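The Second Invoice
What small labs forget when they budget for robot training gear

Last updated: 18/09/2021

The first invoice is the one everyone plans for. When Vurkus, a small automation firm in Gondthorpe, decided to teach a robot arm to clear and wipe desks, the purchase request had a single line on it: two handheld grippers and a headset. It was approved in March without a meeting.

The second invoice covered cables, marker cards, spare finger pads, batteries, a backpack and storage drives. It came to $926, and no one had set money aside for it.

This is common. Handheld grippers are cheap next to a robot arm, and a person can carry a pair into an ordinary office and start recording the same afternoon. But a low entry price makes people careless with the rest of the budget. The rubber on the fingers wears. Printed markers get bent and have to be replaced, and a bent one can spoil a whole morning of recordings before it gets noticed.
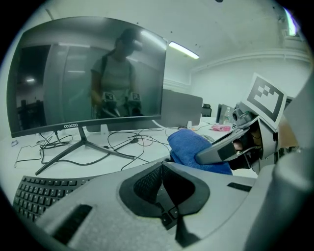
Cloth is a good place to see where the money goes. A box can be picked up more or less the same way each time. A towel never lands in the same shape twice, so the operator has to repeat the job many more times to get useful data. Vurkus budgeted for 60 hours of recording on cloth tasks and used them up before the wiping work was half done.

Labor was the largest cost by the end. It usually is. A firm that spends all its money on hardware and asks engineers to record between other jobs will get recordings made between other jobs - short and uneven, with long gaps.

There is also the question of whether to buy or rent. Kaimal, a supplier in the same town, rents a gripper pair for $59 a day, with calibration included. Buying makes sense for a team that records most weeks. For a single project of 10 days or less, renting is cheaper once repairs are counted, and the worn parts go back with the kit.

Vurkus now splits its equipment plan into three parts: hardware, consumables and operator time. Consumables get $830 a year. The company's next project, called Skumik, covers folding and sorting, and its budget puts operator time on the first line. The arm itself comes last and won't be ordered until the first set of recordings has been checked.

Desks are cheaper. The firm already had plenty of those.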